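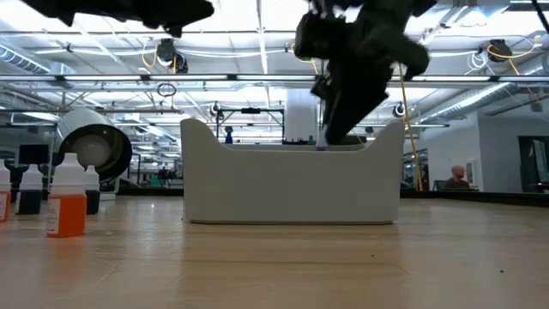
Figure 12.1 A two-gripper bench cell at work over a white tray, with dropper bottles standing on the table to the left.

Chapter 12
Evaluating a Packaged Bench Cell

Earlier chapters treated the arm, the gripper and the control software as separate subjects. Most laboratories do not buy them separately. They buy a kit, or they sign a service agreement under which a supplier installs the kit, trains the staff and returns at set intervals to maintain it. The buyer's task is then to judge an assembled product against the work it will be asked to do, often with little more to go on than a data sheet and a short demonstration.

This chapter follows one such purchase from the first inquiry to the end of the trial period. The buyer is the Bermúdez Laboratory, a contract testing facility that prepares small liquid samples for outside clients. The product is the Pomwood Bench Kit, sold by Vudine with an optional service plan. A competing offer from Serkov is introduced in Section 12.3 and is used for comparison through the rest of the chapter.

What the kit includes

The Pomwood kit is sold as a tabletop system. The standard package contains two arms with grippers, a controller, mounting hardware, a set of trays and a license for the task software. The buyer supplies the table, the power and the network connection. Vudine's offer lists 126 items in the full package, down to spare screws and cable ties, and the Bermúdez staff checked each of them on delivery. Readers who expect to take part in a purchase should study the sample packing list at the end of the chapter and note how many entries are consumables. Consumables are inexpensive on the day of purchase and are seldom included in the price of a second year.

The service plan is a separate document. It covers installation, 5 days of operator training, replacement of worn gripper parts and telephone support during working hours. It does not cover changes to the task software once the buyer has accepted the system. The laboratory overlooked this clause at first reading, and Section 12.5 describes the cost of that oversight in some detail.

The task under review

The laboratory asked that the kit be judged on sorting and tray loading, two tasks that took up a large share of its technicians' mornings. Small parts had to be picked up, carried to a shallow tray and set down inside it without disturbing the parts already there. The task looks simple on paper. It places firm demands on the gripper, however, for the tips must reach past the rim of the tray and release the part in a confined space.

Figure 12.1 shows the kind of geometry involved. The fingers come down from above and their tips pass just inside the rim, with a small pale object at the tips. From table level the front wall of the tray hides most of the interior. A reviewer who watches a demonstration from this height can judge the approach of the gripper fairly well, but cannot judge the placement of the part. For this reason the trial plan in Section 12.4 calls for a second observer position, higher than the first, and for a written record from each.

The surroundings of the cell also deserve attention. Suppliers tend to demonstrate their products on a cleared bench. A working bench holds bottles, containers and other equipment, and the space above it may be shared with cables and ducts. The offer should state how much clear space the arms require, and the buyer should measure the proposed site before signing.

Terms of the trial

Vudine agreed to a trial in which the kit would complete 188 loading cycles under the supervision of laboratory staff. A cycle was counted as complete when the part rested in its assigned position and the gripper had returned to its starting point. Any cycle in which an operator touched the part or the tray was recorded as an intervention, whatever the cause. The two parties settled this definition in writing before the trial began, and the full text is reproduced in Section 12.4.

Key terms

Acceptance: the point at which the buyer agrees in writing that the system meets the stated requirements.
Intervention: any action by an operator that changes the course of a cycle.
Service plan: an agreement for support and maintenance, priced apart from the equipment.

12.1 Writing the Requirement

A requirement is a statement of what the equipment must do, in terms that both buyer and supplier can check. The first draft prepared by the Bermúdez Laboratory read, in full, "The system shall load trays reliably." Vudine returned it with a request for the tray dimensions, the range of part sizes and the meaning of the word "reliably." The second draft ran to several pages and is discussed below.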